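Flemwood Independence History House
Inspection checklist with comments, March
Checked by: Xiaoqing Yuan
Accompanied by: Sena Bawa (exhibits), Jinlong Meng (building)

Marks used: OK = in order. A = attention, can stay open. R = repair before the public is let in.

ENTRANCE AND STAIRS

1. Front door opens fully to the outside. OK

2. Door mat lies flat. A
Comment: The left corner is lifting again. Tape was put on it last time and the tape has come off. Please buy a heavier mat, not more tape.

3. Handrail to upper floor, fixed at all points. R
Comment: The third bracket from the top turns by hand. Jinlong will put longer screws. Until this is done the prison letters room stays closed to school groups.

4. Emergency lights, stairs and landing. OK
Comment: Tested at 8:15 am with the main switch off. All stayed on for the full test.

ROOM 1, THE EARLY YEARS OF ANNESS

5. Wall panels fixed, no sharp edges. OK

6. Panel text readable and correct. A
Comment: This is not a safety matter but Sena asked me to write it down. The panel about his schooling says Anness walked 49 miles to join the Gomach march. The booklet in the shop says 49 kilometres. One of the two must be changed. Sena believes the booklet, as it was made from the diary of his sister.

7. Bust on the plinth, does not move when pushed with moderate force. OK
Comment: It was loose last year. The new base plate is good.

8. Cables for the listening post. A
Comment: The cable of the speech recording crosses behind the bench where children put their feet. A cable cover of the grey kind would be enough.

ROOM 2, THE GOMACH MARCH

9. Large map of the march, hanging wires. OK

10. Display case with the uniform, lock and glass. R
Comment: There is a crack in the glass at the low right corner, the length of my thumb. I covered it with clear film for now. The uniform coat must be taken out before the glazier works, and only Sena or Aiguo Meng should handle it.

11. Humidity reading inside the case. OK

12. Flag with 127 signatures, light level. A
Comment: The blind was left half open. The ink is already weaker on that side. I ask that the last person in the room in the afternoon lowers the blind, also on cloudy days.

ROOM 3, PRISON LETTERS

13. Model cell, door cannot lock from either side. OK
Comment: I went in myself and Jinlong closed the door. It opens with a light push.

14. Maximum number of persons sign. A
Comment: The sign says 10 persons. It hangs behind the open door, so the visitor sees it only when he leaves. Move to the other wall.

15. Su Press printing machine, guard over the roller. OK
Comment: The guard is tight. Please remember that the demonstration is done by the guide only. Visitors can hold the finished leaflet, but should not turn the wheel.

16. Leaflet drawers, catalogue numbers match. OK
Comment: Leaflet 1026 was in the wrong drawer and I have put it back.

BACK ROOMS

17. First aid box complete. A
Comment: Burn dressing is out of date. Everything else is there.

18. Fire extinguisher, kitchen, needle in green. OK

19. Kettle and toaster cords. OK

20. Cleaning products stored with labels. A
Comment: One spray bottle has no label. I poured it away.

21. Dryer, lint filter and outlet hose. A
Comment: The filter should be cleaned after each load, not once a week. The hose is behind the machine and I could not see its whole length, so Jinlong will pull the machine forward and look. Do not run the dryer when the building is empty.

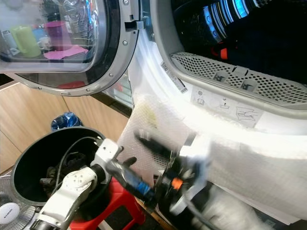 Item 21. Dryer with the door open and laundry in the drum.

22. Nothing from the exhibits is washed or dried by machine. OK
Comment: Sena confirms. Costumes of the re-enactment group are their own and they look after them at home.

23. Back exit free of boxes. R
Comment: Four boxes of the Anness booklet were in front of the door. We moved them together to the shop during the inspection. I leave the mark R because it was the same at the last two inspections.

FOLLOW-UP

Items 3 and 10: Jinlong Meng, before the next school visit.
Item 6: Sena Bawa, with Tianyou Zeng who wrote the booklet.
Items 8, 14 and 17: Aiguo Meng.
Item 21: Jinlong Meng, please write the result on this sheet.
Item 23: everyone who receives a delivery.

I will come back to look at the R items only. The key for the glass case should be in the office on that morning, as this time we waited for it quite long.

X. Yuan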